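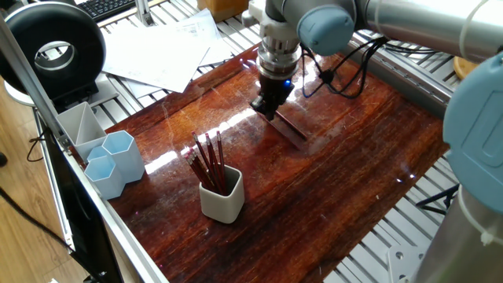 3.2 Where the pencils end up

I'll start with the desk things, because they gave me more trouble than the rest of the study put together. When I asked people at the Leblanc office to set up a writing surface the way they'd like to find it in the morning, I figured they'd fuss over the paper and the screen. They fussed over the cups! Pencils are cheap, they roll, and everybody seems to have a firm view on where they belong.

Figure 2. Pencils gathered in a white square cup on a glossy wooden board, with pale blue hexagonal holders and a white divided container to the left.

The layout in Figure 2 is one I kept coming back to. All the pencils are in the one cup, points up, and they've slumped over to one side the way pencils do in a cup with a bit of room in it. The hexagonal holders are bunched together over by the board's left edge, next to the container with the inner walls. I call this a "one cup" layout, and I'd put it at the tidy end of our scale (a 6 out of 7, if you're following along in the coding sheet). Calum MacRitchie, who did the second round of coding, gave it a 7 and we argued over it for most of a lunch. His point was that the holders sit close together and read as a set. Mine was that the cup is off on its own, lower down the board, and a fussier person would have pulled it in with its neighbours. We left both scores in.

What I like about the one cup habit is how much surface it leaves you. In the March interviews people kept talking about "somewhere to put my elbows", and I think that's a better description of a good desk than anything in the Standari checklist, which is mostly concerned with whether each item has a labelled home. The checklist also has no line for the colour of things, and our people cared about colour a lot. Several told us they'd group the pale holders together and keep anything white beside them, even when the sizes didn't match.

The shine of the board matters too, I suspect. A lacquered top shows every scratch and throws the overhead lights straight back at you, and two people said they'd moved their cups around just to cover a mark or break up the glare. I hadn't planned for that, so there's no code for it in this round. We've added one for the Brullell visits, along with a separate line for holders of different heights, which Calum has been after me to include from the start.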